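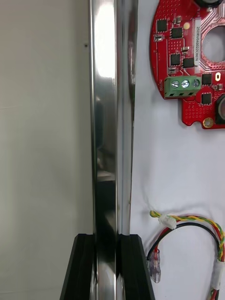 *Chrome, highly polished, with a bit of red circuit board in the corner.*

So the chrome bar is finally getting its moment! If you've been reading since August you'll know I've been promising to do something about the state of my shiny bits (the Lomness rail, the old lamp stem, the lot) and 06/02/2023 is apparently the day I ran out of excuses.

I love chrome and I also can't stand it. You get one lovely bright streak of light down the side and you feel like a genius, then you lean in and there's the whole room in it, all stretched out like a fairground mirror. Every bit of black nearby turns up as a dark patch. I spent ages rubbing at one of those before I twigged it was a reflection. Twice.

What I used, as a few of you asked last time:

- a soft cloth from the Stustent multipack, washed without fabric softener
- a 300 ml bottle of Awasthi metal polish, which will see me out at this rate
- a dry cotton bud for the seam

The seam is the fiddly part. Polish gets in there and dries to a white line, and you only spot it once you've put everything away. I go down it with the bud first, then do the flat faces top to bottom in one go. Little circles look busy but they left me with swirls.

I did try kitchen foil and water on the lamp stem, which half the internet swears by. It shifted the rust freckles – tiny ones, near the base – but I wouldn't do it on anything you'll be looking at up close.

The whole job took roughly 58 minutes, including a tea. The polish was £4 from the hardware place in Rokthorpe, and they had bigger bottles if you've got a bathroom full of the stuff.

Taps next. They're a different story, all limescale round the bottom, and I think I need vinegar and an old toothbrush. If you've got a way of doing the bit behind the tap where your fingers don't fit, please leave it in the comments!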